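How do you look after a robot's hand?

You brush your teeth, you cut your nails and (we hope) you wash your hands before tea. A robot's hand needs looking after too! It doesn't get mucky from finger painting, but it does get fluffy, wobbly and worn out, and somebody has to put that right. Let's find out how it's done.

First of all, what is a gripper?

A gripper is the part of a robot that picks things up. Some have suction cups, like an octopus. Some have five fingers, like you. Lots of them have just two, which close together like your thumb and first finger when you pick up a crisp.

The one we're going to follow is called the Trorura. It's a two-fingered gripper, and its job is to practise with bedding. Sheets, blankets, pillowcases, all the big floppy stuff. It lives in a workshop in Barnthorpe, where the people who look after it have a whole shelf of spare bits and a very large tin of tiny screws.

Some grippers are bolted to a robot arm. Others can be held by a person, who moves them about by hand to show how a job should be done. A robot can learn from that, a bit like you learning to tie your laces by watching a grown-up do it slowly, again and again and again.

Why is cloth so tricky?

Try this at home. Pick up a wooden brick. Easy! Wherever you hold it, it stays the same shape. Now pick up a bed sheet by one corner. It droops, it folds, it slides, and the other end might stay behind on the floor. Every time you pick it up it makes a new shape, and that's hard work for a machine that likes to know where everything is.

Fingers that work with cloth have to meet neatly at the tips. If there's a gap between them, thin cloth slips straight through. If they squeeze too hard, they can leave a mark or pull a thread. So the people who set up a gripper spend a lot of time getting the pinch just right.
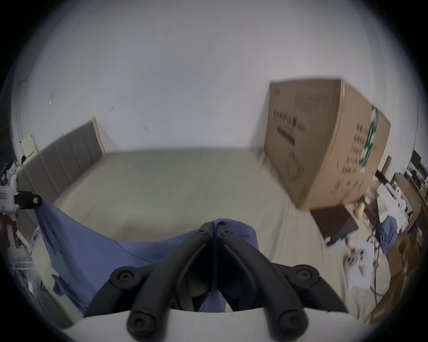 Getting the pinch right starts with the joints. Your fingers bend at the knuckles, and a gripper's fingers can have knuckles too, called pivots. A pivot is a place where two parts are joined but can still turn. Bend your pointing finger now and watch it. You've got three bendy places in there, counting the one where it joins your hand.

On the Trorura, every pivot is held together by a screw. Too loose, and the finger wobbles. Too tight, and it goes stiff and won't close properly. The screw has to be somewhere in the middle, and finding that spot takes patience and a very small screwdriver.

The Tuesday check-up

Every Tuesday the Trorura has a check-up, a bit like going to the dentist but with less dribbling. It's switched off first. That's the big rule, and it comes before anything else, even if you only want to pick off one bit of fluff! Fingers that can pinch a sheet can pinch you as well.

Next comes the cleaning. Cloth sheds tiny threads called lint (have a look in your pocket, there's probably some in there) and lint loves to creep into joints. A soft, dry brush gets most of it out. Tweezers do the rest.

Then it's time for the wobble test. Each finger is given a gentle wiggle from side to side. A finger that rattles needs its screws tightened by a tiny turn, then another wiggle, then perhaps another tiny turn.

Last comes the best bit, the Binstead test. It's named after the street where the workshop used to be. A strip of tissue paper goes between the fingertips, the fingers close, and someone gives the paper a little tug. If it slides out, the pinch is too weak. If it's crumpled or torn, the pinch is too strong. The Trorura has to do it 10 times in a row, and one slip means starting again.

What if something breaks?

Fingertips wear down, just like the soles of your trainers. After more than 40 hours of grabbing sheets, the tips on the Trorura start to go smooth, and smooth tips are slippery tips. New ones come in packs of four from a maker called Gumede. The old pair comes off, the new pair goes on, and then it's back to the tissue paper.

Be the gripper

You'll need a pair of kitchen tongs, a pillowcase and a bed. Lay the pillowcase flat, pinch the middle of it with your tongs and lift. What shape does it make? Now pinch a corner and try again. Can you fold it in half using only the tongs? Have a go with a friend on the other side, holding tongs as well. It's much harder than it sounds, and very funny if you're both in a hurry!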